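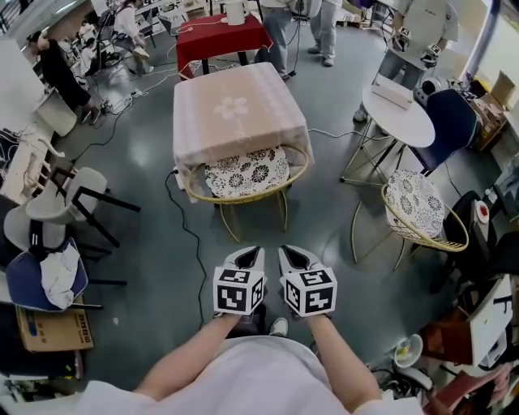 Prior art search, Selia folding hinge - notebook, November

Picked up from Pauline's list at 9:40. Her broad query gave 3,302 families, far too many to read. Cut it down by class and then by the words in claim 1 (detent, sprung, two-position) and got 215. Saved the query string in the shared folder under Selia, second version. Do not use the first one, it has a bracket in the wrong place and drops everything before the class filter.

Read the first 60 abstracts before lunch. Most are furniture hinges with no detent at all. Four marked for full reading. The one that worries me is an expired utility model from Nekeditz. Figure 3 shows a sprung pin in a curved slot and the text says it "rests in either place." Machine translation only, so I don't trust "rests." Asked Cosmin to look at the original wording.

Cosmin back at 2:15. He reads it as "is held," which is worse for us. Claim 1 as drafted probably falls. Claim 4, with the slot open at one end, still looks clear of it.

Talked to Wai-kit about narrowing now or waiting for the examiner. He would narrow now and keep the broad version for a later filing. I'd wait. Left it for Giuliana to decide, she has the client call.

Side matter: the Fladska people want to know if they can show the hinge at the trade fair before we file. Told them no, and to get a signed confidentiality form from anyone who has already handled a sample. Tin-yau has the template. They have 30 samples out and could not say who has them all - need that list in writing.

Still to do:
Read the other 155 abstracts.
Full text on the four marked ones.
Check whether Peng ever filed abroad on the open slot.
Fix the inventor order on the draft form.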